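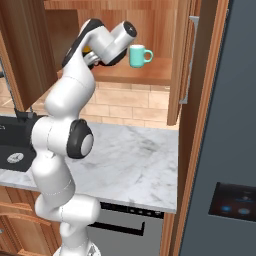

Varham asked after our last report whether a rule sheet for shelf work could fit on one page. It can, and I've got it down to 5 rules! Up to 40 simulated runs go through each one before it's kept, and rule 2 (slow down near an open cupboard door) took a lot of fiddling.
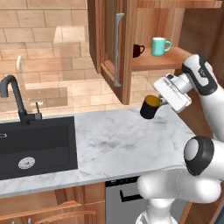
Magbanua, project lead, Undorell kitchen safety rules

Mugs are the bit I'm happiest with. Pots are behind, I'm afraid – our grip rule still says nothing useful about long handles, so I'm rewriting it before September and would love your comments on the draft.
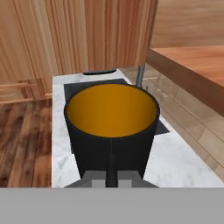
Simulated kitchen: gripper at the pot handle.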